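Road Crew & Inspection Board > Tech at Work
Thread: They're automating our inspection route. Anybody been through this?

curbside_ed
Posted February 13, 2019

I do road condition rounds for a county contractor. For years that meant two people in a pickup, one driving and one with a clipboard, stopping whenever something looked bad. In January our company signed up with Durnthorpe for a self-driving survey unit. It runs the route, records the pavement, and software called Judosier sorts the footage and writes the work list. I now sit at a desk and approve what it finds.

They tell us no jobs are going away. They also told us the clipboard guys would be "redeployed," and so far that means four of us sharing two screens. I'm not against machines. I'd just like to hear from somebody who doesn't sell them. Most of our mileage is plain country road like this. 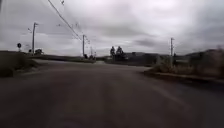

Who signs the work list when the software writes it?

At our shop the reviewer does, so it's my name at the bottom of a page I didn't write.

That part bothers me more than the desk. If I drove past a bad edge and missed it, fine, my fault. Now I can get blamed for something that never came up on my screen.

gravelpit_77

We went through this two years ago with a different outfit, Mollard. The pitch was that reviewers would handle 100 segments a shift and have time left over for "quality work." The time left over lasted until a manager noticed it. Then the target went to 785. You can guess how much quality work gets done at 785.

Get your target in writing now, before they know how fast you can click.

tarandfeather

I'll be the one who disagrees. I spent eleven winters on the shoulder with a measuring wheel and trucks going by close enough to feel. My knees are shot. If a machine wants that job it can have it. My old partner went to the desk when we switched and wouldn't go back out for double pay.

People get sentimental about the pickup. I remember it having no heat.

curbside_ed

Fair, and I don't miss the traffic either. But you knew that road. I could tell you which culvert backed up and which farmer dragged mud across with his disc every spring. What I get now is stretch after stretch that looks like this one, and a box asking me to click Confirm or Reject.

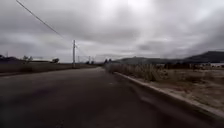
After a couple hours of that I catch myself hitting Confirm before I've really looked. My supervisor says the system tracks how often we disagree with it. Nobody has told us whether a high number makes you a careful reviewer or a problem employee. I asked. I got a link to a training video.

lowbidder

What does it say its accuracy is?

curbside_ed

The sheet from the vendor says it was tested on 2516 segments. Doesn't say where, or what time of year, or who checked the answers. I asked about that too.

patchcrew_nan

Different end of the same thing. I'm on the crew that gets the work list. Used to be, the inspector would write "bad spot past the second gate, bring extra cold mix" and we'd bring extra cold mix. Now we get a segment number and a severity score. We drive out there and half the time stand around looking for it. 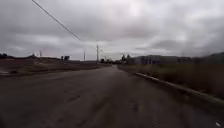 Our dispatcher at Hermans thinks the fix is more data. I think the fix is one sentence from a person who has been there. On a road with no lane markings, with a field running flat down one side and curb and tall grass down the other, a segment number doesn't get you very far. Give me "across from the long gray building" and I'll drive straight to it. The program could let the reviewer type that in. Ours has a comment field, and comments don't print on the crew sheet. We've been asking for that since the first week.

tarandfeather

OK, that one's dumb and I won't defend it. It's a printing problem though. It isn't a reason to put a guy back out on the shoulder.

gravelpit_77

It's a who-did-they-ask problem. Nobody on a crew was in the room when they picked it. Same at our place. The demo was for the office.

lowbidder

Ed, things I'd ask for, from a guy who has been on the buying side of this stuff:

1. A written segment target, plus what happens if they want to raise it. Ours was 600 and it took a grievance to keep it there.

2. A rule on who is responsible for a defect that was never shown to the reviewer.

3. Comments that reach the crew sheet. Nan is right about this.

4. One day a month out on the route for every reviewer, on the clock, in an ordinary truck. Seeing the crosswalks and shoulders yourself makes you a lot harder to fool back at the screen. 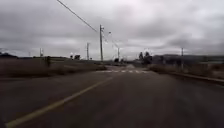

5. Your disagree numbers, shown to you before they're shown to anybody else.

curbside_ed

Number 4 I hadn't thought of. I'll bring the list in. My guess is they agree to the truck day and then never schedule it, but I'd like to have it on paper that they said so.

patchcrew_nan

Ask for the comment thing first. It's the cheapest one, and you'll find out pretty quick if they're listening.

tarandfeather

And ask for a better chair. I'm serious. My old partner's back is worse than my knees now.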